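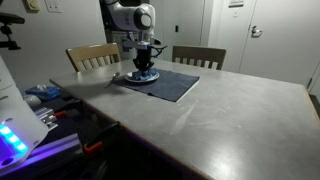
Chapter 7

**Eating and Recovery in Team Sport**

Competitive sport places demands on the body that continue well after the final whistle. A player who finishes a match on Friday night and trains again the next morning has only a short time in which to replace the energy used, and the choices made in that time affect the quality of the work that follows. For many club athletes those choices are made at home, at a table set with a placemat and a round white plate, far from any coach or trainer. This chapter considers what a team can reasonably expect of its players in that setting, and what the players can expect of the team in return.

The chapter follows one club, the Ostau women's basketball side, through the second half of a regional season. In January the side had lost four road games in a row. Its head coach, Miklós Major, kept detailed notes on shooting and turnovers, but the club held no record of what players ate before travelling or when they ate it. The assistant coach, Keerthana Kandasamy, began to collect this information by means of a short weekly form. Extracts from the forms are discussed in Section 7.2.

Readers should be aware that the Ostau records describe a single team. They are used to show how a question is asked and how evidence is gathered, and they should not be taken as a model program. A contrasting case, the junior squad at Iken, is introduced in Section 7.3. The Iken players were younger, lived with their families and travelled for up to 2 hours to away games - a very different set of conditions.

**Before you begin**

Students should be familiar with the energy systems described in Chapter 5 and with the training calendar in Chapter 6. The terms *fuelling*, *recovery window* and *training load* are used throughout and are defined in the glossary.

**What you will learn**

On completing this chapter, you should be able to:

- explain why the timing of a meal matters before and after a game
- plan a day of eating for a player with an evening away fixture
- describe the limits of information that athletes report about themselves
- discuss the coach's duty of care when food and body weight are raised with young players

**A note on method**

The weekly forms were voluntary, and no player was selected or left out on the basis of her answers. Over the season 129 forms were returned. Some were incomplete, and the guard Luminița Marinescu chose to keep a written diary instead. Her entries are longer and less regular than the forms, and they are treated separately in Section 7.4, where the difficulty of comparing two kinds of record is taken up in full.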